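Bench tips from our two-arm build

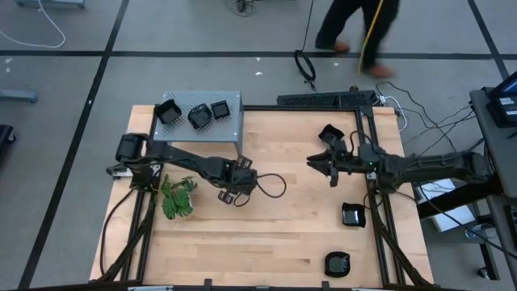
Carla Bitar reckons the cables are what finish off a home build, well before the motors do, and she'd have us tie down every last one before switching on. I'm with her up to a point! Leave a loop of slack at each wrist, though (more than looks sensible), then swing the arm through its full reach by hand with the power off and watch for anything pulling tight.

Other bits I've picked up at Bramwell, our shared workshop:

Clamp the frame to the table and go round the bolts again after 22 hours of running. Mine had crept on one corner and I blamed the software for a whole Thursday.

Tape lines on the floor are brilliant. Stay outside them when the arms are live, and mind any cables on your way past.

For practising pick-ups, use cups and bowls you don't care about. Start at 5 per cent speed and don't go over 40 until you've had a clean evening.

Shiny black plastic can confuse a camera, so try a strip of matt tape round the rim.

Label both ends of every plug. Yes, both. I'm still doing mine.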